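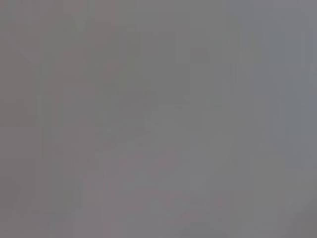 Hinge Life and Magnet Pull: Conall Duggan on Designing Tablet Cases

06/06/2022

Conall Duggan has designed protective cases for tablets and e-readers at Jerkcombe for most of his working life. The company sells a small range under its own name and makes a larger number for other labels. Its newest product, the Skiltis, is a folding keyboard case for mid-size tablets, and Duggan was responsible for the shell, the hinge and the closure. We spoke by phone while he was between tooling reviews.

The Skiltis replaces a folio that Jerkcombe had sold with few changes over several seasons. Duggan said the old case failed in one place. "The spine. People fold the cover behind the tablet, and the spine was never laid out for a full turn. The outer layer stretches, the inner layer wrinkles, and after enough cycles the glue line lets go at the corners. We had returns where the shell was perfect and the cover was hanging by one edge."

The new spine is a separate molded strip with two fold lines instead of one. Each line turns through half the angle, which lowers the strain on the outer layer. Duggan described the test as simple. A motor opens and closes the case through its full range, and a technician checks the fold lines every 500 cycles for whitening, cracks and lift. "Whitening comes first. If you see whitening early, you can stop the test and go home, you already know the answer."

An early version of the strip whitened at the first check. The material was correct and the thickness was correct, but the gate, the point where plastic enters the mold, sat in the middle of a fold line. Moving it to the end of the strip meant recutting the insert. "That was in December, and it cost us the slot we had booked at the molder. The part that came out afterward looked exactly the same in the hand. You could not have picked it out of a tray."

Magnets took up more of the schedule than the spine did. The cover has to stay shut in a bag, wake the screen when opened, and hold the tablet at a typing angle, and each of these is handled by a different set. The sleep sensor is the sensitive one. A stray field can put the screen to sleep when the cover is folded back, and the user sees a tablet that turns itself off for no clear reason.

"We map it," Duggan said. "You put the tablet on a jig and move a test magnet over the bezel in small steps, and you write down where the screen goes dark. Then you know where the keep-out area is. Then you fold the cover every way a person could fold it and check that nothing strong lands inside that area." He keeps the maps for older tablets as well, as customers often hand a case down with the device.

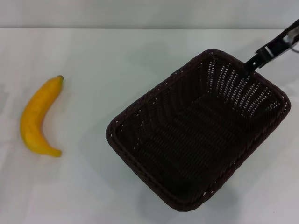 Banana on a white tabletop.

Asked about drop protection, Duggan was careful with his terms. Jerkcombe does not print a drop height on the box. He considers a single number misleading unless the surface, the angle and the number of drops are printed next to it. "A flat drop is easy. The air helps you. A corner drop onto a hard floor puts everything into a few square millimeters. So we drop on corners, all of them, and then we open the case and look at the tablet. After that we look at the case. A case that cracks and saves the glass has done its job, but I would still like it not to crack."

The corners of the Skiltis are hollow. Earlier Jerkcombe cases used solid soft corners, which feel tougher when pressed with a thumb. In Duggan's tests the hollow form absorbed more of the impact for the same outside size, provided the wall was not so thin that it bottomed out. The raised lip around the screen was set by the keyboard: it had to clear the keycaps when the case was shut, with some allowance for flex when books are stacked on top.

The keyboard itself is bought in from Peixoto as a finished module. Jerkcombe specifies the layout, the key travel and the cable position, and tests samples from each delivery. Duggan would have liked deeper travel. "Every person who types for a living asks for it. Then they pick up the thicker sample and put it down again. We ended up at a closed weight of 318 grams without the tablet, and I had to fight for that."

Some of that weight was taken out of the back shell, where ribs replaced a flat wall. The ribs are on the inside, with a bonded liner over them, and the liner is where most of the remaining complaints come from. In the pilot run of 1,000 pieces, made at the Bruvport plant, the liner lifted on some cases near the camera opening. The adhesive had been applied before the shell was fully cool. The plant now holds the shells on racks before lining, and the camera opening has a molded rim that covers the liner edge.

Duggan does not recommend conditioners or alcohol on the cover. Wiping with a damp cloth is enough, and the case should be left open to dry. He also advises against storing it folded back for long periods, which loads the spine in one direction.

On what comes next, he would confirm only that a version without the keyboard is being drawn up, using the same spine strip and the same closure. The magnet layout will have to be mapped again. "Take the keyboard out and everything behind it moves. It is a different case that happens to look like the first one."

He has asked for the gate position to be written on the drawing this time.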